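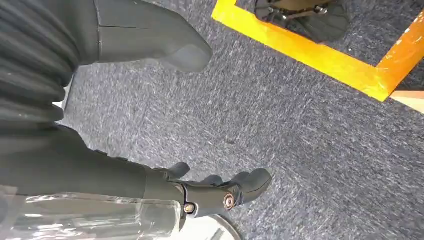
**To:** Lendora Alumni Mentoring list
**From:** Mentoring Office, Lendora School of Management
**Date:** 17th January
**Subject:** Re: Mentor profiles and the matching deadline

Dear members of the list,

The Mentoring Office has received several replies to its earlier notice on mentor profiles, and the questions overlap enough that one answer to the full list seems best. A message from a mentor in the Nultow chapter is quoted in part, with permission, as it sets out most of the points raised by others.

> I have read the notice twice and would be grateful for some clarification before I rewrite my profile. It asks us to keep to 200 words. My present profile is a good deal longer and lists my degrees, two board appointments and the companies I have worked for. Are we expected to remove the board appointments? I would be sorry to lose them, as several of my past mentees chose me on that basis.
>
> I would also like to know whether executive short courses may be listed beside degrees. In our chapter some members do this and some do not, and the directory looks uneven as a result.
>
> Lastly, I mentor through the Mensah Business Network as well as through Lendora. Does this count toward the limit on mentees, or is the limit for Lendora only?

The limit of 200 words applies to the main text of the profile. Degrees and board appointments now have their own fields in the directory and are not counted. Mentors may list every current appointment there. Past appointments should be left out unless they ended within the last year.

Executive courses, certificates and similar programs may be included, but in the field marked "Further study" and with the name of the institution in full. They should not be placed in the degree field. Where a member has already done so, the office will move the entry and send a note to say that this has been done. There is no need to write to us about it.

The limit on mentees is two per mentor, and it covers pairings made through Lendora only. Commitments to the Mensah Business Network or to any employer's own scheme are a matter for the mentor's judgement. We do ask that mentors with heavy commitments elsewhere say so on the availability form. Last year a small number of pairings ended early when the mentor could not find the hours, and in each case the mentee had to wait for the next round.

A related question came from the Kimo chapter, where a number of mentors work in family firms and do not have a formal title. The title field may be left blank. Please do not enter "Consultant" or "Advisor" simply to fill it. Mentees search by title, and those two words already return a very long list.

At the close of the last round the directory held 151 mentor profiles. Those that have not been confirmed or revised by the end of February will be hidden from mentees until the mentor signs in again. Hidden profiles are not deleted, and any existing pairing will carry on as before.

Mentors who wish to change their field of practice should do this before confirming the profile. The matching software reads the field once, at the time of confirmation, and a later change will not be picked up until the following round. We recognize that this is awkward and have raised it with the supplier.

Some members asked whether profiles may be written in the third person. Either form is acceptable. The office will correct spelling and the names of institutions but will not otherwise edit what a mentor has written. Photographs remain optional.

The written guide for new mentors has been revised and is in the members' area under "Handbooks". The section on first meetings is longer than before and now includes a suggested agenda. Chapter offices in Nultow and Kimo also hold printed copies, which may be collected during office hours.

Further questions may be sent to the office by replying to this message. Please remove the list address from your reply if the matter concerns a particular mentee.

Yours sincerely,

Mentoring Office
Lendora School of Management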